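Unit 6: Locating an Earthquake and Reading Its Effects

Reading: packet pages on body waves and the section on intensity scales. Bring a compass for drawing circles, a ruler, and a pencil. A phone calculator is fine.

What you should be able to do after this unit

Tell a P wave from an S wave on a seismogram. Use the time between them to find the distance to an earthquake. Find an epicenter from three stations. Explain why one earthquake has one magnitude but many intensities.

Terms

The focus (or hypocenter) is the place underground where the fault starts to slip. The epicenter is the point on the surface straight above it. News reports usually give the epicenter and the depth as two separate facts, and you need both. A shallow earthquake and a deep one can have the same epicenter and the same magnitude and feel very different to the people living there.

Foreshock, mainshock and aftershock are labels given by size and order. The largest event in a sequence is the mainshock. A foreshock can only be called that later, once something bigger has followed it.

P waves and S waves

P waves push and pull the rock in the direction they travel. They move through solids and liquids and they arrive first. S waves move the rock from side to side, across the direction of travel. They are slower and do not pass through liquids. Surface waves come last and usually have the largest swings on the record when the earthquake is shallow.

For the problems in this unit, use 6 km per second for P waves and 3.5 km per second for S waves. Real speeds change with depth and rock type, so a working network uses travel-time tables. Our constant speeds are good enough for nearby stations.

The S minus P time

Both waves leave the focus together. The farther they go, the more the S wave falls behind. If D is distance, the P wave takes D/6 seconds and the S wave takes D/3.5 seconds. Subtract the first from the second and solve for D:

D = 8.4 x (S minus P time in seconds)

The 8.4 comes from 6 x 3.5 divided by 6 - 3.5. Please work it out once on your own so you are not just copying a number.

Worked problem: three stations

The practice network has stations at Zorkness, Stultell and Brandell. All three recorded the same shallow earthquake. Treat the distance you get as distance along the surface.

Zorkness: the analyst has already done the conversion and lists a distance of 236 km. Work backward to the time. 236 divided by 8.4 gives an S minus P time of 28.1 seconds.

Stultell: listed distance is 161 km. The time is 161 divided by 8.4, or 19.2 seconds.

Brandell: listed distance is 46 km. The time is 5.5 seconds, so this record has the P and S arrivals close together. On a compressed plot they can look like one arrival. Stretch the time axis before you pick.

Draw a circle around each station with the radius to scale. One circle tells you distance but no direction. Two circles normally cross at two points. The third picks between them. Your three circles will probably not meet at one clean point - you will get a small triangle, and the epicenter goes inside it. A large triangle usually means a bad pick, most often the S arrival, which comes in while the ground is still moving from the P wave.

Magnitude and intensity

Magnitude describes the size of the earthquake at its source. There is one value per event, although the first number released is often revised as more stations report. Moment magnitude is the standard for larger events. Each whole step up means about 32 times more energy released.

Intensity describes what happened at a given place. It is written in Roman numerals on the Modified Mercalli scale, from I to XII. It depends on distance, depth, soil and how buildings are made. Soft, wet sediment shakes harder than bedrock nearby.

The lower and middle steps of the scale lean on what people notice indoors. At IV, dishes, windows and doors rattle. At V, many sleepers wake and unstable objects tip over. At VI, everyone feels it and some heavy furniture moves. This is why report forms ask about shelves and kitchens as well as walls and chimneys.

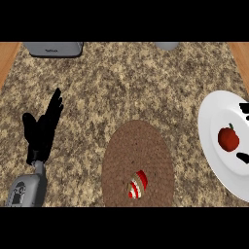

Using felt reports

The Asante exercise gives you a set of felt reports from one town, along with a street map. Plot each report at its address and write the Roman numeral next to it. Then draw lines that separate areas of different intensity. These are isoseismal lines. Keep them smooth and do not bend a line to catch a single odd report.

Watch for these problems in the reports. People on upper floors feel more motion than people at street level. People who were driving or walking often felt nothing. Areas with few residents send few reports, and a blank part of the map does not mean there was no shaking.

If there are fewer than 4 reports in a grid square, mark the value with a question mark.

Homework

1. Show the full algebra for D = 8.4 x (S minus P time).

2. A fourth station has an S minus P time of 12 seconds. Find the distance and say whether it is closer to the epicenter than Stultell.

3. Finish the circle plot on the blank map and mark the epicenter. Measure the longest side of your triangle in km.

4. Two earthquakes have magnitudes 4.8 and 6.8. Compare the energy released.

5. Draw the isoseismal lines for Asante. In a short paragraph, explain why the highest values are along the river and away from the hill.

Hand in the map and the written work stapled together, with your name on both. Late maps lose one letter grade.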